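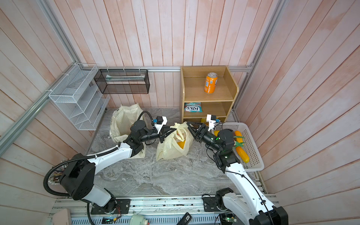 ## Plastic bag drop-off is back at the Sutcombe transfer station

Good news for anybody whose kitchen drawer won't close anymore! The film plastic bins at the Sutcombe transfer station open again in November, and this time they're staying open all winter. I called to double-check, since last year they shut down on us with hardly any notice and I drove a full trunk of bags right back home.

The bins are in a new spot, past the scale house and next to the cardboard. You can bring grocery bags, bread bags, produce bags, dry cleaning covers and the wrap off a case of water. Please shake out the crumbs and pull off any paper receipts. No chip bags, no frozen food bags, nothing with a zipper still on it (I know, I was annoyed about the zippers too). Cut the zipper strip off and the rest can go in.

Schmieder is hauling the bags this year, over to the sorting plant in Tretach, where they get baled and sold on. The town collected 1,090 pounds last season, against a goal of 1,000, and I'm pretty sure a good chunk of that came off my street. It costs residents nothing. If you're from Stovia you can use the bins too, but you'll need to pick up a day pass at the window, and that's 2 dollars.

One change I'm not crazy about: the gate now closes at 4 p.m., so those of us who work across the river will be cutting it close. I asked if there was any chance of one late evening and was told they'd "look at it after the holidays." We'll see! If enough of us write in, maybe it'll happen. The town office has a sign-up sheet on the counter, and there were 70 names on it when I added mine.

Bags can be loose or stuffed into one bigger bag, whichever you like. Just tie it shut if it's windy, please, the fence along the back lot looked like laundry day last March.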